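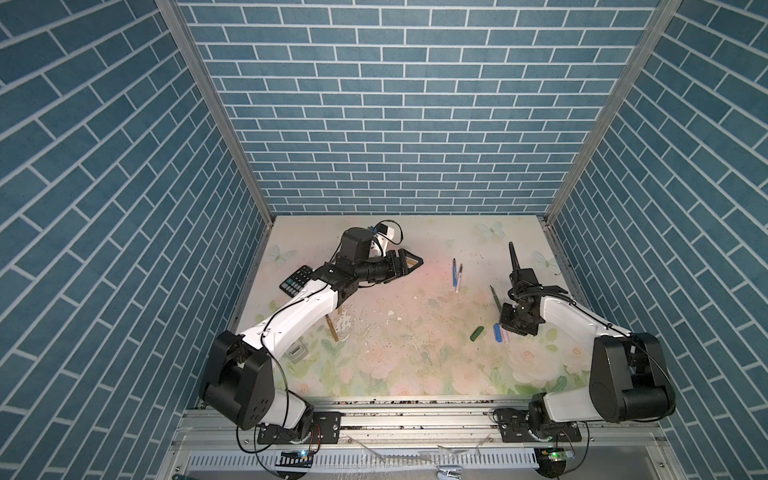 Crumbs and small dark specks on a table printed with roses and butterflies.

Where do crumbs come from?

Look at a table after people have used it and you will nearly always find crumbs. A crumb is a very small piece of food that has come away from a bigger piece. Bread, biscuits and cake all make plenty of them.

Why does food crumble?

Bread is full of tiny air holes. The walls between the holes are thin. When you bite, cut or tear a slice, some of those walls snap and little bits drop off. Toast makes more crumbs than soft bread because heating dries it out. Dry walls break, while soft ones bend.

A flaky pastry is made in thin layers. Each layer can come off by itself, so pastry leaves flat flakes and not round crumbs.

Why are they hard to see?

A pattern can hide small things. If a table top has flowers and leaves on it, your eyes are busy with the shapes and colours. Dark specks show up best on the pale parts. Try bending down until your eyes are level with the table. Crumbs stick up a little, so they are easier to spot from the side.

How do you clean a table?

1. Move small things out of the way first.
2. Sweep the dry crumbs into a heap with your hand or a soft brush. Start at the far edge and work towards you.
3. Push the heap into a dustpan and empty it into the bin.
4. Wipe the table with a damp cloth. Rub a bit longer on any smudges.
5. Dry it with a clean towel.

Do the sweeping before the wiping. Water turns crumbs into a paste, and the cloth then spreads it about.

Who eats crumbs?

Ants do. One ant finds a crumb and leaves a trail of scent on its way home, and other ants follow the trail back. Mice eat crumbs too, and they can squeeze through very small gaps to reach them.

Words to know

Crumb: a tiny piece of food.
Flake: a small, thin, flat piece.
Smudge: a mark with blurry edges.

Written by Adhiambo Muriithi
Last checked 2022-04-11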